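Woven placemats leaving color on the table

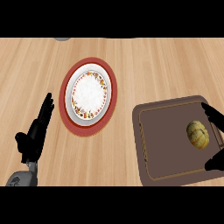 Posted by Rochelle Pirihi on January 12, 2023

I use round red placemats like this one, with white dinner plates. Last week I found a pink ring on my wood table after supper. The finish is matte oil. How do I get the ring out, and can I keep using the mats?

Heather Kerslake
The dye is bleeding. Soak one mat in cold water with a cup of white vinegar for 60 minutes, rinse, and press it onto a white paper towel. If it still leaves color, repeat. Mine took three soaks. Dry them flat or the edges curl.
For the table, try a damp cloth with a drop of dish soap first. If that does nothing, sand lightly with the grain using 800 grit and put on a thin coat of the same oil. Test under the table before you start.

Cameron Pollock
just get cork ones

Anahera Bright
Agree with Heather except for the vinegar. It never did much for mine. I used color catcher sheets in a cold wash and changed them until they came out clean. Also wipe up spills under the mat right away. I had one sit overnight in October and that mark is still there.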